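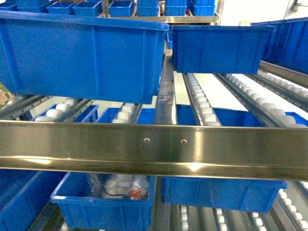 ## Thread: I read the Horlow plan so you don't have to

**1/** The Horlow adaptive sports league put out its new strategy in June. I've coached in the Prallville chapter long enough to have lived under two of these already. Some notes, mostly grumpy.

**2/** It's 87 pages. The last one was 20. I went looking for what the extra pages bought us and a lot of it is a foreword, a second foreword, and a page of words inside circles.

**3/** The headline number is 1553 registered athletes across the league. Registered when? If a kid signed up for bowling two seasons ago and never came back, is that kid in there? The plan doesn't say. Our own list has people on it who moved out of state.

**4/** "Athlete voice" comes up constantly. Fine, I'm for it. Then you get to the page on who decides the budget and athletes have one seat, non-voting, "to be reviewed." They said it would be reviewed last time too.

**5/** There are 11 goals. Try remembering 11 goals while you're setting up a relay in a gym with one working outlet. I asked another coach to name any of them and she got "growth" and then guessed "snacks."

**6/** Goal 4 is all about the Perodach app. Every chapter is supposed to do attendance, medical forms and rides through Perodach by next season. Has anyone at Horlow tried to upload a physical form on it? I gave up on my third try and drove the paper over.

**7/** Half our families share one phone. A few don't have one that runs apps at all. The plan gives this a sentence: chapters will "support digital readiness." With what money? Whose evening?

**8/** Credit where it's due, the travel section is better. It admits that rural athletes miss regionals over the cost of the van, and it says so in plain words. I'd like to see a dollar figure next to it. I looked in the appendix. No dollar figure.

**9/** Somebody replied asking about the Robichaud grant. Yes, it's in there. It pays for coach training, online modules only. You can't learn to spot a swimmer from a slideshow, and I've said this at every meeting I've been allowed into.

**10/** Another reply says I should wait and give the plan a chance. Maybe. I gave the last one a chance and we lost the Prallville pool hours anyway. The new plan lists pool access as a "partial success." Partial for who? We've had no lanes since.

**11/** What I'd want is pretty boring. Tell me how many athletes showed up last season, by sport. Tell me which chapters lost a venue. Give each goal a name and a due date so I know who to call.

**12/** The comment form is open until the end of the month. It has a character limit, and it cut me off halfway through the van thing, so keep yours short or send two. I sent three.

**13/** Edit to post 3: a parent says the number might count coaches as well. I've emailed the office to ask. Will post here if they write back. Track practice is still at 6 pm, same field, bring water.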